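Home | Topics | Ask | Unanswered | Members | Log in
Filed under: Robotics > Simulation > Grasping and manipulation

Sim grasp policy does well on every object except long ones with rounded ends

Plukevwood

I'm trying to reproduce a result from a grasping paper my advisor gave me. The method trains a policy only on wrist camera views from a simulator, with random textures and lighting, and then tests it on objects the policy has never seen. I generated 3000 training episodes with Cavarex, using the default two-finger gripper and the furniture set for backgrounds. Training took most of April.

My success rate on boxes and short cylinders is 91 percent, close enough to the paper that I'm happy with it. On long objects with a rounded end it falls apart. The fingers go to the right place and start to close, and then the policy either opens again or lifts too early. I've looked at the wrist view at the point where the fingers are coming in on either side, and the position looks fine to me.

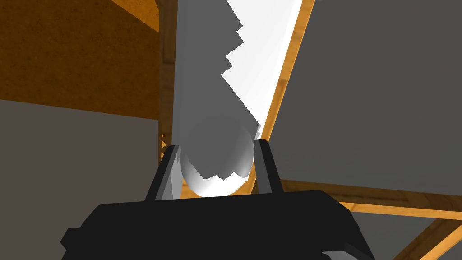 I have tried a lower learning rate, a bigger crop and twice the friction on the finger pads. The friction change made no difference at all. The bigger crop made it slightly worse. I have not touched the renderer settings because I don't know much about rendering, and the paper only says "default lighting with random direction."

Has anyone else run this method on long shapes? I'd like to know if it's the policy or my setup before I spend another month on training.

Riku Tsuji

Look at your shadows first. You have a stair-stepped line between the lit side and the gray side of the white object, running down toward the rounded end. A smooth surface shouldn't have a saw-toothed edge like that. It usually means the shadow map resolution is too low for how close the camera is. On a box it doesn't matter much, because the policy can use the straight outlines. On a rounded white shape there isn't much else to look at, and the policy may be reading the steps as geometry.

I had a similar problem in the Ueda project. What we did:

Raise the shadow map size and pull in the far distance of the light, so the map isn't spread over the whole room. Then render the same episodes again with the same seeds. Don't retrain yet. Run the old policy on the new renders and see if the early lift changes. If it does, you have your answer for the cost of one evening.

After that, do a run with shadows turned off completely. If the success rate on long objects comes up with no shadows, retrain with soft shadows. If it stays the same, the problem is somewhere else and I would look at the lift trigger.

Also, a pure white object under a strong light loses nearly all its shading on the lit side. Randomize the object colors as well as the backgrounds. The paper does this, but it's in the appendix and easy to miss.

Flirkthorpe

Sims are never going to match real life, just use a real robot. We stopped using sim in our lab and it was fine.

Lionel Rowbotham

I agree with Riku about the shadows, but I would check the data split too. The furniture set is mostly short things. When I counted the objects in my own copy of the episodes, 2106 of them had an object that fit completely inside the wrist view. A long object that runs out of the view is a different problem for the policy, since it can't see where the thing ends. Sort your failures by whether the far end is visible. If they are nearly all the ones where it isn't, better shadows will only get you part of the way.

For the lift trigger, I made the policy wait 3 steps after contact before it was allowed to lift. It's a crude fix and I would say so in the write-up, but it tells you quickly whether timing is the issue.

Post the numbers if you rerun it. I never got to testing with soft shadows.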